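Petholm Project: progress report
June 13, 2021
Prepared by Sihan Zeng

This has been our best stretch since the project started, and I'm happy to say that the teaching work is well ahead of the plan we agreed on in April.

We now have 103 complete demonstrations of the desktop teardown task, against a target of 100. All were done by remote control, with the operator working mostly from the wrist view. Steering by hand on the arm itself is still quicker to learn, but it puts a person's elbow in the way of the overhead view, so we use it only for the first approach into the case.

Memory slots were the hard part! The latches are small and the fingers are wide next to them. Nornby let us try their lighter hand controller and the difference was huge: our 2 newest operators were making clean approaches on their first afternoon. We would like to keep it.

Still open: cables that hang over the board, and cases that slide when pushed. Jadoon is cutting a clamp for the second problem. The money for it comes out of the parts line, where we have $1,051 left, so no extra funds are needed.
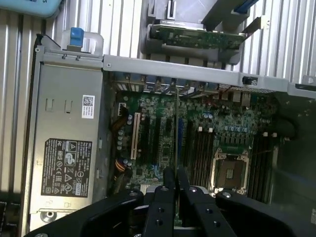
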